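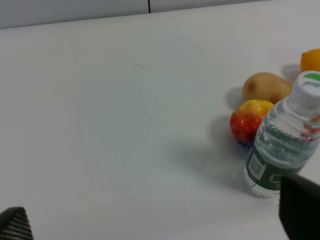

Slide 1: Potato, citrus, water. Everybody to the right.

Filed under: Talks & Handouts > Home > Flat Surfaces

WHAT THE TABLE IS FOR
Speaker notes, Toltuscombe Tidy Homes evening

Leave slide 1 up while people find chairs. Let them wonder about the potato.

Open with the dining table at my old place in Plondden. Bought to seat 12. In practice it seated 2, at one end, behind a wall of mail. Wait for the nervous laugh. That's the sound of people who ate dinner on the couch tonight.

Main point, say it slowly: a bare stretch of table is an invitation. You set down one thing, and by bedtime it has company. Most of the white space on slide 1 is to the left, and if you felt a small urge to put your keys there, you're in the right talk.

Ask: what's on your table right now? Take 3 answers, no more. Last time we got into chargers and lost a quarter of an hour.

CLICK.
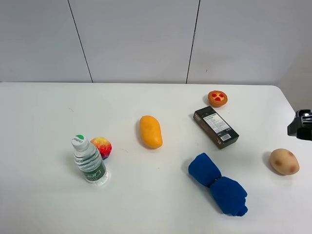
T. Bashir

Give them a moment with this one. Then ask which things belong together. Somebody will say the apple and the mango. Fine, toy fruit with toy fruit. Somebody else will want to put the tart with them, on the grounds that it's all "food," and you can let the room argue. I'd put all three in the toy bin and go to lunch.

The black box. Small print all over the label, a barcode, a 50. Every house has one of these. You won't throw it out because it looks official, and you won't read it for the same reason. Rule: read it standing up, then it goes in a drawer or in the trash.

The blue bundle. Point at the elastic band around the middle. I'm a big believer in a band. Cloth with a band on it is one item. Cloth without one is a lifestyle.

The water bottle. Drink it or put it away. (If they ask about my own bottle on the lectern, move on.)

Exercise, pairs. Sort by where a thing lives, never by what it looks like. Hand out the Groker cards. There are 300 in the pack so please don't drop it again.

CLICK when the noise dies down.
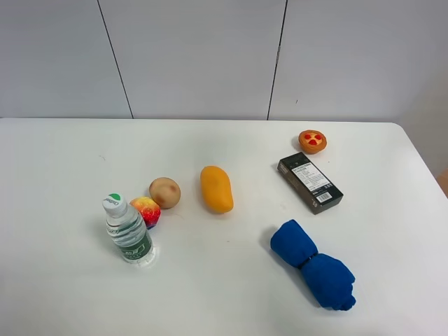

Slide 3: Round things gather near the bottle. Mango keeps to the middle.

Ask where they'd start. My answer is the mango, since a thing in the middle of a table makes everything else look settled. Take out the middle and the edges start to look silly.

Homework: one surface, one week, nothing left on it overnight. The cat is exempt.

Questions. If none, ask about their garages.

Stack the chairs.

Last updated Fri 9 July

Related items
The Drawer of Cables: Handout
Plondden Evening: Notes on Closets
Groker Cards, How to Shuffle Them
Why You Own So Many Tote Bags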